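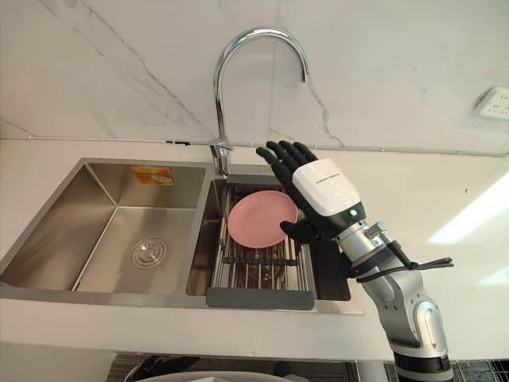 4 Montage und Inbetriebnahme der Durchlaufebenen

Dieser Abschnitt gilt für Durchlaufregale der Baureihe Ponora mit Rollenbahnen für Kartons und Kunststoffbehälter. Für Palettenbahnen gilt Abschnitt 5. Stand der Anleitung: September 2018.

4.1 Voraussetzungen

Die Regalrahmen stehen ausgerichtet und sind im Boden verankert. Die Ankerprotokolle liegen vor. Der Bediengang und der Beschickungsgang sind frei und gegen unbefugtes Betreten abgesperrt.

Benötigt werden ein Ringschlüssel SW 24, ein Gummihammer, eine Wasserwaage mit Neigungsanzeige und ein Bandmaß. Die Montage erfolgt zu zweit.

VORSICHT: Quetschgefahr beim Einhängen der Traversen. Schutzhandschuhe und Sicherheitsschuhe tragen.

4.2 Traversen einhängen

1. Höhe der Entnahmetraverse aus dem Belegungsplan ablesen und an beiden Ständern markieren.
2. Traverse waagerecht ansetzen und mit allen Haken in die Lochung einführen.
3. Traverse mit dem Gummihammer nach unten schlagen, bis die Haken vollständig sitzen.
4. Sicherungsstifte auf beiden Seiten einstecken.
5. Beschickungstraverse auf der Rückseite ebenso montieren. Der Höhenunterschied ergibt sich aus der Bahntiefe und dem gewählten Gefälle.

Hinweis: Das Gefälle ist ab Werk mit 5 % geplant. Leichte Kartons mit weichem Boden brauchen unter Umständen mehr, glatte Kunststoffbehälter weniger. Vor der Änderung der übrigen Ebenen immer erst an einer Bahn probieren.

4.3 Rollenbahnen einlegen

1. Bahnen von der Beschickungsseite her auflegen. Der Pfeil auf dem Profil zeigt zur Entnahmeseite.
2. Bahnen vorn in die Aufnahme der Entnahmetraverse einrasten.
3. Abstand nach Behälterbreite einstellen. Jeder Behälter muss auf mindestens zwei Bahnen laufen.
4. Seitenführungen aufstecken und den Durchlauf mit der Hand prüfen. Alle Rollen müssen frei drehen.
5. Endanschläge (Artikel 634) an der Entnahmeseite verschrauben.

ACHTUNG: Ohne Endanschlag darf keine Bahn beschickt werden, auch nicht zur Probe.

4.4 Probelauf

1. Einen leeren Behälter aufsetzen und loslassen. Er muss selbsttätig bis zum Anschlag laufen.
2. Vorgang mit einem voll beladenen Behälter wiederholen.
3. Bleibt ein Behälter stehen, zuerst die Seitenführungen weiter stellen, dann das Gefälle um eine Lochteilung erhöhen.
4. Schlägt er hart an, Bremsrollen Typ Anov im letzten Drittel der Bahn einsetzen.

4.5 Belastungsschild

Das Schild an der Stirnseite jeder Regalzeile anbringen, gut lesbar vom Gang aus. Die zulässige Feldlast beträgt in der Standardausführung 3.000 kg. Werden Traversen versetzt, ist die Feldlast neu zu ermitteln und das Schild auszutauschen.

Anfragen zu Sonderhöhen und Ersatzteilen an Urs Steiner, Technik, Werk Stuklow.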